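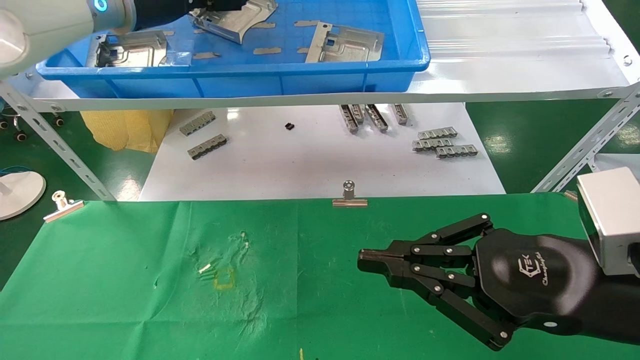
Sofia Nogueira wrote to ask whether parts of this kind ought to be kept in a tray at all, when a drawer with dividers would keep the dust off them and stop the edges knocking together. The question was a fair one and deserves a fuller reply than the comments page allows.

The practice in this workshop is to keep stamped brackets in open plastic trays on metal shelving, and small fittings on the level beneath. A drawer is the better place for anything that will not be wanted for months. Brackets are wanted often, and a part which can be seen from the bench is returned to its place more readily than one which must be looked for. Dust is dealt with by a dry brush before a part is fitted. I have not found it to be a serious matter in a room with a closed door and a mat.

As to the edges, Ms Nogueira is correct that stamped sheet metal will mark its neighbour. For that reason brackets are not heaped in this workshop. A small number to each tray is the rule, and when a delivery exceeds it the remainder stays in the supplier's carton until there is room. The last order from Godinho came to 200 pieces, and most of them are still in the carton under the stairs, where they will remain until the spring work is begun.

The present arrangement dates from the removal to Sarnton. Before that, everything was held in biscuit tins with paper labels, a system inherited from my father and defended by me for longer than it merited. The labels fell off. Two tins of flanged plates were taken for wood screws and given away, and I should still be glad to hear from whoever received them.

Shelving was bought second-hand from Zornside when they closed their upper store. Slotted uprights have the advantage that a level may be moved by a single person with a spanner, and I have since moved mine on several occasions. The bolts supplied with the set were of mixed length and were replaced. Readers buying the same sort of shelving are advised to fit all the bolts finger-tight first, to square the frame against a wall, and to tighten afterwards. Mine was tightened too early and had to be undone.

Trays should be chosen with a thick rim. Thin ones bow when lifted by one end, and the contents travel to the middle. Colour is a matter of preference. The Starkus catalogue lists a suitable pattern under number 2482, although the lids are sold separately and I have never bought any.

The bench is covered with cloth during sorting. A small part dropped on cloth stays where it falls, and on bare board it generally does not. The cloth is shaken outdoors and never over the sink. A magnet is passed over it first, which recovers the steel pieces only.

Sorting is carried out once in February and again when the season's work is finished. It was completed on February 12, 2019, and occupied 11 hours in all, a good part of which was spent deciding what to do with odd flat strips that belong to no set I can identify. They have been retained for the time being.

Correspondence on labels is welcome. I have tried tape, card and paint pen, and am satisfied with none of them.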